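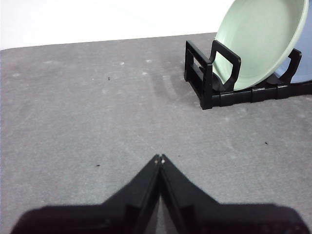 Stornum table felt, cut to order

Wool blend felt for dining tables, card tables, desks. Sold by the running metre off a 3,000 mm roll. Colours are grey, charcoal, moss and a dark red that's nearly gone.

Backing is plain, no glue. If you want it stuck down ask for the Cestia version – costs more, and you wont get it off again without a scraper. Most people just lay it loose and tuck the ends.

Cutting is 4 working days, longer in June when Siv Brekke is away. Rounded corners no extra charge, send us the radius or trace it on newspaper and post that.
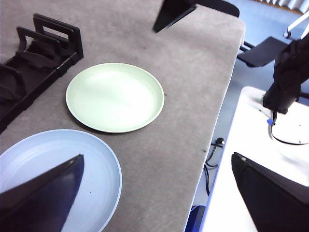 Care: vacuum with the soft brush. Blot spills, don't rub. No bleach. Cold handwash if you must, dry it flat, expect a bit of shrinkage so dont wash it if the fit is already tight.

Samples free, up to 3 colours per order. Offcuts under 68 cm go in the bargain bin at the shop, not on line.

Returns on uncut lengths only. Trade acounts – talk to Obinna Bako, mornings are best.

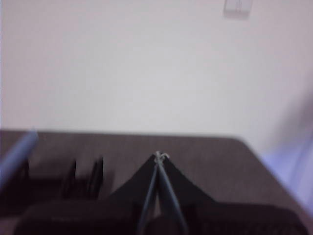

Tabletop with rounded corner, against an off-white wall.

Matching chair pads back in stock soon, grey first.

Last updated: June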